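Wrist View

The planner said no again at ten past two, and I loved it for that.

It had been saying no since February, in one way or another. First it refused because the arm model was wrong, then because the clocks on the two computers had drifted apart, and for a whole wonderful, awful month it refused because I had typed a minus sign where there shouldn't have been one. Now it was October 2023 and it was refusing for a good reason. It had looked at the world through the wrist camera, built its little map, and decided that it didn't know enough to move.

"So look again," I told it, and I wrote that. Six lines of code – that was all it took to let the thing ask for a second look! If the map was too thin in one spot, the planner could now shift the wrist a little to one side and take another picture before it made up its mind.

I called the program Brakow, after the town where my bus used to turn around. The people upstairs at Burkell called it "the grasp module," but they didn't have to sit up with it.
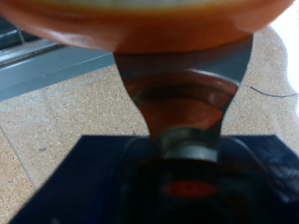 I put the newest view on the left screen and the map on the right, and I leaned in until my nose nearly touched the glass. Up close, everything is a guess. A bright patch could be a surface or it could be a lamp bouncing off one, and a shadow might be a hole. Brakow gave each patch a score and colored the ones it trusted in green. There wasn't a lot of green.

Then it asked for its second look.

The motors made the small sound they make, like someone turning over in bed. The map blinked and filled in from the left, slowly and then all at once, and I actually clapped, alone, at my desk, with a sandwich in my lap. The planner tried 600 paths and threw most of them out. It kept 5. It thought about those (I know, I know, but what else would you call it?) and picked the one that came in low and slow.

Path found, said the log.

I had read "no path" more than 1,000 times by then. I had dreamed it. Once I had seen it on a street sign in Wetatport, and had to walk back to check.

My finger was on the key. All I had to do was press it and the arm would go, and I sat there grinning and didn't press it, not yet. I wanted to read the line one more time. Outside, the sweeper truck was working its way down Ngubane Street with its yellow light going around, and I waited until it had passed the window.

Then I pressed the key.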